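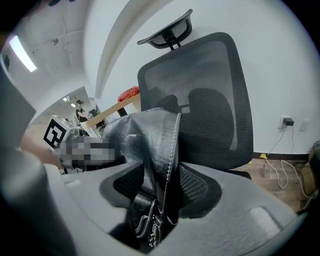
Lacey Rudd
If my workplace starts automating bag handling, do the people who do it now usually lose their hours? I work at Wainwright, on the returns bench. We were told on Wednesday that the company is going to start on it in November. There are 4 of us on the bench and our supervisor didn't know much.

Maureen Birkett
It depends on how much of your job is picking things up and putting them down. At Karneck the plain lifting went to the machines first, and the checking stayed with people. My hours stayed the same but the work changed. I do more looking for damage now and a lot more typing. Ask for the new job description in writing before it starts. Also ask who gets trained, because in our case only the day shift did and the evening people had to catch up by themselves.

Amber Pilkington
same at our place, they said no changes and then the overtime went. check your contract

Glenys Whitlock
I was on returns at Prurov for a long time and now I spend half my week on the teaching side, so I can tell you about that part. We do the handling ourselves with a gripper in each hand, and the recordings are used to train the robot. You don't need a computer background. They wanted people who already knew the goods. Pay was the same rate, and I think we should have asked for more.

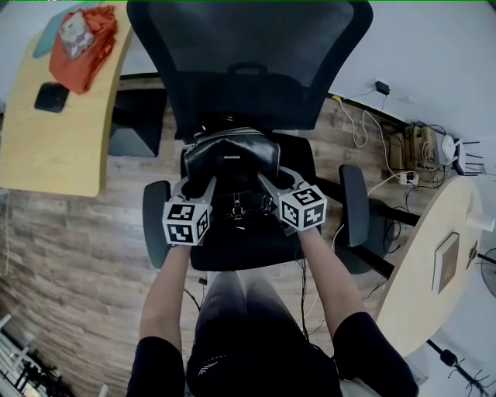
Soft goods are the slow part of the job, and that is where bench experience counts. A box keeps its shape and a bag doesn't. With a black leather one like this, sitting on an office chair and gripped from both sides, I'd think about the zipper along the top and the little buckle on the front before deciding where to take hold. You do that without thinking when you use your fingers. With grippers you have to slow right down, and my wrists were sore for the first 3 weeks. Ask for breaks to be put on the schedule, and ask whether a slow day counts against your bench numbers. Ours did until Maureen Bainbridge took it up with the manager.

Lacey Rudd
Thanks, I hadn't thought about the bench numbers. Our target is 40 an hour, so I'll bring it up at the next meeting.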